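April 12, 2022

I've been meaning to write about the hall for a while. It's a small job and it took far longer than it should have, so I'll put down what I did in case it helps anyone with the same sort of narrow entrance.

We moved in last November. For most of the winter the shoes lived in a heap behind the front door, and the door only opened as far as the heap allowed. In wet weather we put newspaper down, and then there was a heap of shoes on a heap of newspaper. I tripped over it twice with shopping in my hands, and after the second time I started looking at racks.

The first one I bought was a plastic stacking thing. The tiers clipped together and came apart whenever anything heavier than a trainer went on top. It now holds seed trays in the shed and does that perfectly well.

The second is the one we've kept. It's called the Zarnau, from a firm called Drament, and it has two wooden shelves on a square black metal frame, with a strip of wood along the top at the back. The wood is a pale oak colour, close enough to the skirting. I paid a bit more than I wanted to. It came flat, with the screws and bolts in one bag, all mixed up, and a sheet of drawings with no words on it.

Putting it together was fine apart from one mistake. I tightened everything as I went along, and when I got to the last post the holes didn't line up. I had to slacken the lot and start again. If you buy one, leave all the bolts loose until it's standing up, then do them up on a level floor. Our hall floor isn't level, so I did it in the kitchen and carried it through. It needed a folded bit of card under one leg, which I've been intending to replace with something better.

The next question was what goes on it. I'd imagined every shoe in the house, but it's a short rack, so boots went in a tray by the back door and smart shoes went upstairs in their boxes. What's left is the stuff that gets worn every day, and in this house that means slides. We seem to own nothing but slides now, in various versions of white, cream, grey and a sort of pinky beige. I started with one pair from Cludura for going out to the bins and it got out of hand from there.

Slides are awkward on a shelf. They're wide and they don't nest, and if you put them in sideways you lose half the space. I tried a few ways:

- Toes to the back, heels out. Easy to grab, but they crept forward and dropped off the edge.
- Stood up on their sides like books. Looked good for a day.
- Toes to the front, flat, in pairs. This is what I've settled on, though it only holds if people bother.
- One leaning up against the end post when the shelf is full. Not elegant, but it saves room.

The lower shelf is the better behaved of the two. The top one is where shoes get dropped on the way past, and it needs straightening most evenings. I don't mind it, it's a minute's work.

As for cleaning, I wipe the soles with an old flannel before they go back, and every couple of weeks I take everything off and go over the shelves with a damp cloth. Grit collects at the back of the lower shelf where you can't see it. The metal only wants a dust.

I did look at the Mahuika bench, with a lid and a seat, and I can see the point of it if you have laces to do up. It was too deep for us, and I suspect a lid would mean shoes left on top of it.

Still to do: a hook for the umbrella, a proper mat, and something for that leg. I'd also like to go through the slides and get rid of any that don't get worn, but I've been saying that since the rack went in. 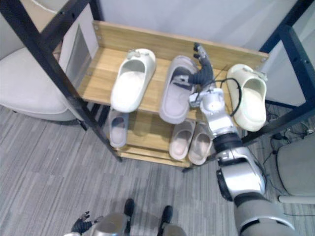

*The shoe rack, with slides on both shelves. The pinky beige pair is on the lower one.*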